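Ferkon home pickup set: README and purchase plan

Contents
readme.txt – this file
costs.csv – one line per purchase, with supplier and order month
spares.csv – wear parts and when each was replaced
episodes/ – recordings, one folder per session
rooms.csv – room type and surface for each session

What the set is
Ferkon is a collection of short household pickup recordings made with hand-held grippers in lived-in homes in Wevimthorpe. The current release has 1,359 episodes from 97 sessions. Most are bedrooms and kitchens. Objects are ordinary things such as cups, bottles and soft toys, on beds, counters and floors.

We publish the cost file along with the recordings. Other small groups kept asking what to budget, and the answers were spread over too many emails.

How the money was planned
The first budget was written by Torunn Moen in January. It covered two grippers, one camera per gripper, mounts, storage and a carrying case. It left out spare finger pads, a second set of batteries and shipping on returns. All three are now separate lines in costs.csv.

Total equipment spend to date is 3,285 euros. Of that, 839 euros went to items that were not in the first plan. Wages and travel are kept elsewhere and are not part of this file.

Columns in costs.csv
item – plain name of the part
qty – number ordered
unit_eur – price before tax
planned – yes or no, judged against the January budget
supplier – short code, see below
note – free text, often empty

Supplier codes
NK is Nirkulness, who print the finger frames. VL is Van der Linden, for screws, pins and other small hardware. Anything bought over the counter is marked LOC.

Known problems
Two early orders from VL were paid on one invoice. We split the shipping evenly between them, so those unit prices are slightly off.
Pads were first logged as pairs and later as single pieces. Check the qty column before adding them up.
Storage is listed at the price we paid. The drives were already in use for another project, and half of that cost could fairly be taken out.

If you are planning your own
Order pads and pins with the first batch of frames. Separate small orders cost us more in shipping than in parts. Buy one complete gripper, use it for a week in a real room, then order the rest – we changed the mount after the first sessions and had to pay for it twice.

Still to buy
A second carrying case and replacement pads for the autumn sessions. Arvid Midtbø has the quotes. A third gripper is on hold until Flor Grajales has confirmed how many homes are signed up.

Contact
Cost file: Torunn Moen. Recordings and room list: Embla Kristiansen. Please send corrections with the item name and the row number.

Last edited Sun 13 September

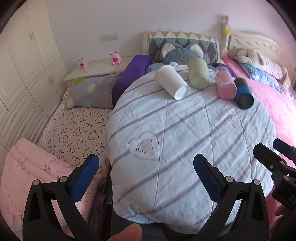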